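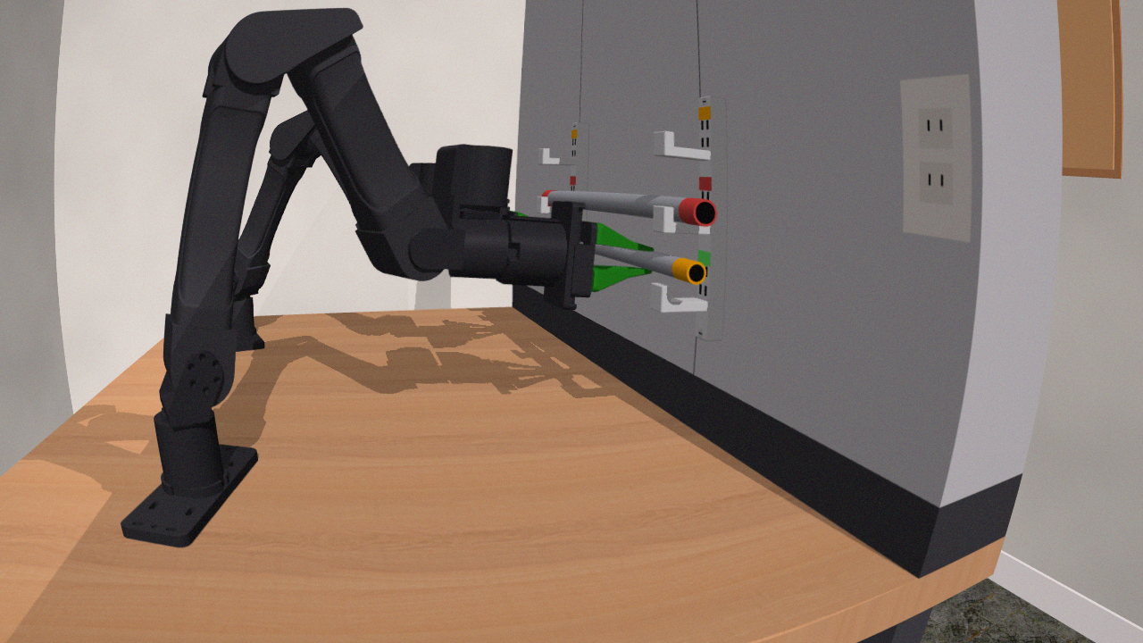 Chapter 2
Extension Ladders

A Pellus extension ladder has two sections and carries up to 14 feet of working height. Before raising it, check both rung locks, the rope and the feet. Set the base on firm, level ground, one foot out for every four feet of height. Keep the total load under the limit on the side label.
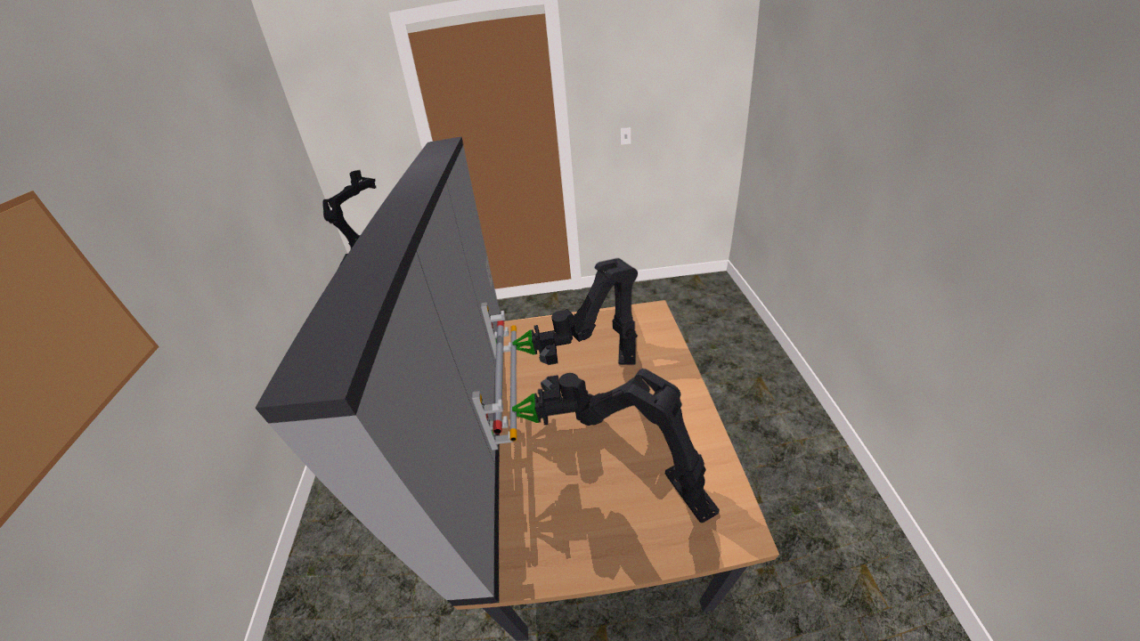 Gemma Bramwell would add the top support to that list, as a gutter will bend under a ladder long before a wall gives any trouble.

Section 2.1 covers setting the angle. Tie-off methods follow on page 60.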